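Lelteo Cloth Care: Frequently Asked Questions

Which cloths can be washed together?
Sort by colour first, then by fabric. Whites go in alone. Blacks and strong colours may share a load after 2 separate washes.

How much detergent is needed?
Use 100 ml for a full drum. Fabric softener reduces absorbency and should be left out.

Can frayed cloths be returned?
Yes, within the guarantee period. Quote code 1213 and write to Rosalía Bravo at the Barrios office.

How should cloths be folded before storage?

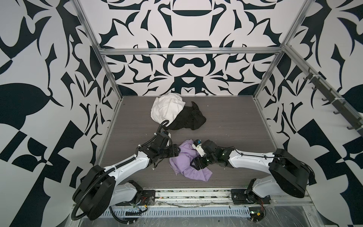

Folding starts with a flat cloth. Shake it out, smooth it from the centre to the corners, then fold in half and in half again. Cloths left bunched up like the white and black ones, or folded loosely over themselves like the lavender one, need smoothing first. Trim any stray thread close to the edge; do not pull it.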